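How to Sort Out a Junk Drawer and Keep It That Way

Posted Friday, August 28, 2020

Every kitchen I have ever lived in has had one drawer that wouldn't quite close, and for years I thought that was just how kitchens were. Ours held batteries, birthday candles, takeout menus from Clastov (the noodle place, which moved across town in January), and enough twist ties to close every bread bag in the county. If yours is anything like that, put the kettle on and set aside 60 minutes. You can do it faster, but you'll enjoy it more if you don't rush!

What you'll need

A clear table or a stretch of counter
A damp cloth
A trash bag and a box for things to give away
A divided tray that fits your drawer

Step 1. Take everything out

Yes, everything, even the sticky bits at the back. Pull the drawer all the way out if it lets you and tip it gently onto the table. Wipe the inside with the damp cloth and leave it to dry while you get on with the rest.

Step 2. Make your piles

Start with the easy ones: pens with pens, tape with tape, batteries with batteries. Try each pen on a scrap of paper as you go. I threw out a whole fistful the first time, and I can't say I've missed a single one. Keys that don't fit anything can go in an envelope with the date on it, and if you haven't opened it in a year, out they go.

Step 3. Measure before you buy

I learned this the hard way with a lovely bamboo organizer from Sturent that was 2 inches too wide and now lives under the bathroom sink. Measure the inside of the drawer, width and depth and height, and write it down on your phone so you have it at the store. The height is the one people forget, and a tray that's too tall will catch every time you close the drawer.

Step 4. Give each compartment one job

Three sections is plenty for most drawers. Mine go writing things, fixing things (tape, glue, a little screwdriver), and everything else. Put whatever you grab most at the front. Loose batteries do better in a small box with a lid, well away from coins and paper clips.

Step 5. Check in once a month

Five minutes is enough. Take out whatever has wandered in, put it back where it belongs, and give the tray a quick wipe while you're there.

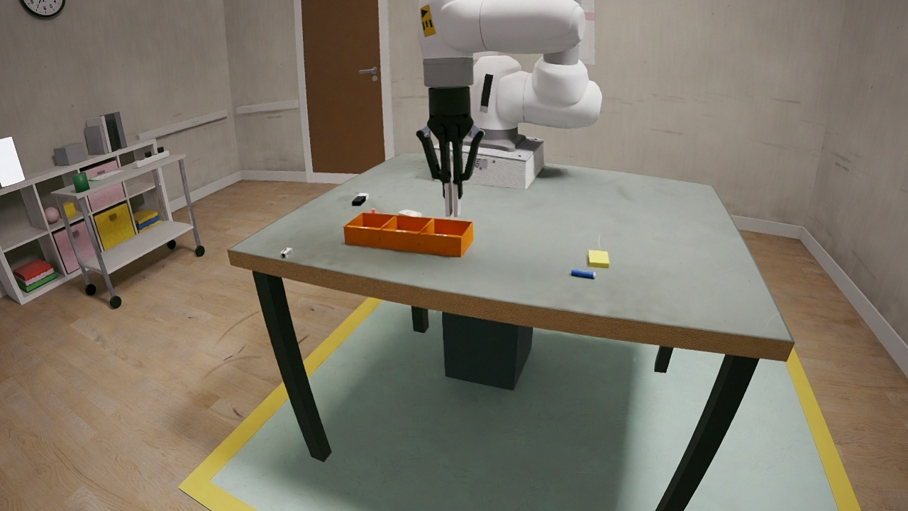 If you have a second drawer in the same state, leave it for another weekend. I did both of mine in one afternoon and ended up shoving the last of it into a shopping bag, which then sat in the hall closet until Thanksgiving.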